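保存容器(ほぞんようき)

食べものを入れて、しまって、また出してくるための入れもの。ひとことで言えばそれだけなんですが、私はこの項目を書くのにずいぶん手間どりました。この「台所のことば手帖」でいちばん長く下書きのままだった項目です。書いているのは荒井あおい(Aoi Arai)、途中の韓国の話はヤン・ガウン(Ga-eun Yang)さんに教えてもらいました。

名前のこと

「保存容器」という呼び方、家の中ではあまり使いませんよね。私の実家では全部「タッパー」でした。ガラスでも、ホーローでも、ふたが別の何かに代わってしまったものでも、全部タッパー。もともとは商品名なのですが、日本ではすっかり普通名詞のような顔をしています。お店の売り場では「保存容器」「密閉容器」「フードコンテナ」あたりが使われていて、料理の本だと「ふた付き容器」と書いてあることも多いです。

金属の四角いものになると、急に「バット」と呼ばれはじめます。浅くて平たいのがバット、深いのは「角バット」だったり「深型バット」だったり、業務用の道具屋さんでは「ホテルパン」だったり。どこからが容器でどこまでがバットなのか、私は長いことはっきりさせたくて、何冊か本もめくったのですが、線を引いている本は見つかりませんでした。この手帖では、ふたをして置いておくつもりのあるものは容器、下ごしらえの途中で使うものはバット、ということにしています。同じ品が午前中はバットで夜は容器、ということも当然起こります(うちでは毎週起きています)。

ガウンさんによると、韓国の家庭では「パンチャントン」という言い方をよくするそうです。おかず入れ、くらいの意味ですね。四方のふちにぱちんと留める留め具がついた形が昔からおなじみで、冷蔵庫を開けるとそれがずらっと並んでいるのが「ちゃんとした家」の感じなんだとか。キムチ用はまた別に大きなものがあって、それをおかず用と混ぜて使うと家族に叱られるそうです。におい移りの話はあとで書きます。

かたち

四角か丸か。これは好みの話に見えて、わりと冷蔵庫の話です。四角いものは隣どうしがぴたっとくっつくので、棚の隅まで使えます。丸いものは間にどうしてもすきまができるのですが、そのかわり中身をすくいやすい。スープやソースの最後のひとさじは、断然丸いほうが気持ちよく取れます。四角でも角がゆるく丸めてあるものは洗うのが楽で、私はそれがいちばん好きです。角がきっちり立っているものは、すみっこに油が残るんですよね……。

ふちの形も見ておきたいところです。プラスチックのものは、ふたを受けるために少し張り出したふちがついていることが多く、留め具が容器側についているものと、ふた側についているものがあります。ステンレスのものは縁を外側にくるっと巻いてあるのが普通で、これを「縁巻き」と言います。巻いてあるおかげで手を切らず、持ったときにもしっかりします。ただ、巻いた中に水が入りこむ品もあって、伏せて乾かしたつもりがあとからつーっと垂れてくる。買うときに縁の裏を指でなぞって、すきまがあるかどうか確かめるのがおすすめです。

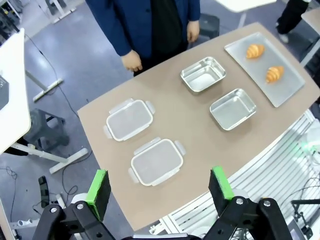
写真:台所のことば手帖/角型の容器とトレー

材質ごとの性格

プラスチック

軽い、重ねられる、落としても割れにくい。透けるものなら中身がなんとなく見えるのもいいところです。写真の手前側のような半透明のものは、すりガラスごしに見ているような具合で、色はわかっても中身の見分けまではつかないことがあります。私は一度、すりおろした大根と思いこんで長いもを焼き魚に添えました。おいしかったのでよしとします!

弱いのは色とにおいです。トマトソース、カレー、キムチ。このあたりは一晩でもうっすら色が残ります。油がなじんでしまうのが原因のひとつなので、洗う前に紙でふき取っておくとだいぶ違います。においのほうは、よく洗ってからふたを外したまま日の当たる窓辺に置いておくのが私のやり方です。ガウンさんの家では米のとぎ汁を入れてしばらく置くそうで、まねしてみたら、にんにくのにおいはたしかに弱くなりました。キムチは手ごわかったです。

電子レンジにかけてよいかどうかは、本体とふたで別々に決まっています。本体はよくてもふたはだめ、という品がかなりあるので、底だけでなくふたの裏の表示も読んでください。小さな字です。私はめがねを持ってきて読みます。

ステンレス

においがつかず、色もつかず、冷えるのが早い。冷蔵庫に入れるとすぐひんやりするので、ゼリーを固めるときや、ゆでた青菜を手早く冷ましたいときに頼りになります。写真では奥のほうに角型のものがふたつ、つやっと光っていますが、あのくらい光っている面は指のあとがよく目立ちます。気になる人はつや消しのものを選ぶといいです。私は気にしないほうなので、あとだらけです。

困るのは中が見えないことと、電子レンジに入れられないこと。中が見えない件は、紙のテープに中身と日付を書いて貼れば片づきます。水に濡れてもはがれにくい養生テープを使っていたこともありますが、あれは糊が残ることがあるので、いまは紙のマスキングテープに戻りました。梅干しや酢のもののように酸や塩の強いものは、ステンレスでも長く入れっぱなしにするのは避けています。

ガラス

見える、におわない、温められるものも多い。そして重い。棚の上の段に置くとだんだん使わなくなります。うちでは腰の高さの引き出しに移してから、急に出番が増えました。冷凍庫から出してすぐ熱いところへ、というのはいけません。耐熱と書いてあっても急な温度差には弱いものがあります。

ホーロー

白くてきれいで、並べたときにうれしくなる材質です。味噌やぬか漬けに向いています。ぶつけると表面が欠けて、そこからさびてくるので、流しの中で金属のなべと一緒にがちゃがちゃ洗うのはやめましょう。

平たいトレーについて

容器の項目にトレーを入れるかどうかは迷いました。ふたもないし、しまっておくものでもない。でも台所ではたいてい容器の隣にいるんですよね。ふちがほんの少し立ちあがっているだけの、あの平たいものです。焼いたパンをのせたり、洗った器を置いたり、調味料をまとめて食卓へ運んだり。

パンをのせるのに、あの低いふちはちょうどいいのです。クロワッサンのように表面がぱりっと層になったパンは、深い入れものに入れてふたをしてしまうと、湿気がこもってしんなりします。食べるまでの間なら、平たいトレーに間をあけて置いておくのがいい。こぼれた皮のかけらはふちの中で止まってくれるので、あとでまとめて払えます。翌日まで置くなら一つずつ包んで冷凍して、食べる前にオーブントースターで短く温めます。写真のクロワッサンは筋のところの焼き色が濃くて、ああいうのは温め直すとそこだけ先に焦げるので、上にアルミホイルをふわっとかけるといいですよ。

大きさの話

売り場の表示はミリリットルのことが多いのに、頭の中では「おひたし一回分」「カレー二人前」で考えているので、いつもどこかで食い違います。私がよく使うのは400ミリリットルのもので、ひじきの煮ものや切り干し大根を作ったときに、ちょうど二人で二回食べる分が入ります。それより大きいものは、つい余白を埋めようとして作りすぎる。これは私の性格の問題かもしれません。

手元にあるものを水を入れて量ってみたことがあります。ふちまでいっぱいに入れて618ミリリットル入った角型の容器が、ふたをして使える量となると目に見えて減りました。ふたの裏側が少し下がっているぶん、汁ものはあふれるのです。もうひとまわり大きいものはふちまで1054ミリリットル。表示の数字がふちまでの量なのか、ふたをしたときの量なのかは、メーカーによって書き方がまちまちなので、汁ものを入れたい人は少し余裕をみて選んでください。

重ね方としまい方

入れ子になる容器は本体だけを重ねて、ふたは立ててしまう。本にはだいたいそう書いてありますし、私もそうしています。本体を重ねるときに完全に乾いていないと、ぴたっと吸いついて抜けなくなることがあります。抜けなくなったら、無理にひねらず、外側をぬるま湯につけてしばらく待ちます。ガラスどうしのときはとくに慎重に。

ふたをして一つずつしまう派の人もいます。ガウンさんがそうです。場所はとるけれど、使うときにふたを探さなくていい、という理屈で、たしかに私が朝の7時に引き出しの前でふたを順番に合わせている姿を思うと、反論できません。ただ、ふたをしたまま長くしまうと中にこもったにおいがつくので、ガウンさんはふたを斜めにのせるだけにして、留め具は留めないそうです。これならゴムのパッキンもつぶれずにすみます。

種類を増やさない、というのもよく言われることです。うちは一時期、形の違うものが引き出しに9種類あって、どれがどれのふたなのか毎回わからなくなっていました。4月に思い切って入れ替えて、いまは半透明のプラスチックとステンレスの角型が中心です。

手入れ

留め具のつけ根とパッキンの溝。汚れがたまるのはほとんどこの二か所です。パッキンが外せるものは外して洗い、溝は竹串にふきんの端を巻いたものでなぞります。外せないものは古い歯ブラシで。留め具は何度も開け閉めするうちに、折れ曲がるところが白っぽくなってきます。白くなったらそろそろ切れるころなので、汁ものを持ち歩くのはやめて、乾物入れにでも回してやってください。私は輪ゴムの入れものにしています。

内側に細かい傷が増えてきたプラスチックも、食べものからは引退させます。鍵や電池や、どこのものかわからないねじを入れておくのにちょうどいいです。

関連する項目

バット/角ざる/パッキン/作りおき/マスキングテープ/入れ子

この項目への書き足し

パンチャントンの発音について、カタカナだとどう書いても少し違う、とガウンさんから指摘をもらっています。いい表記を思いついたら直します。縁巻きの中に水が入る件は、ほかの呼び名をご存じの方がいたら教えてください。道具屋さんでは別の言い方をしていた気がするのですが、メモをなくしてしまいました。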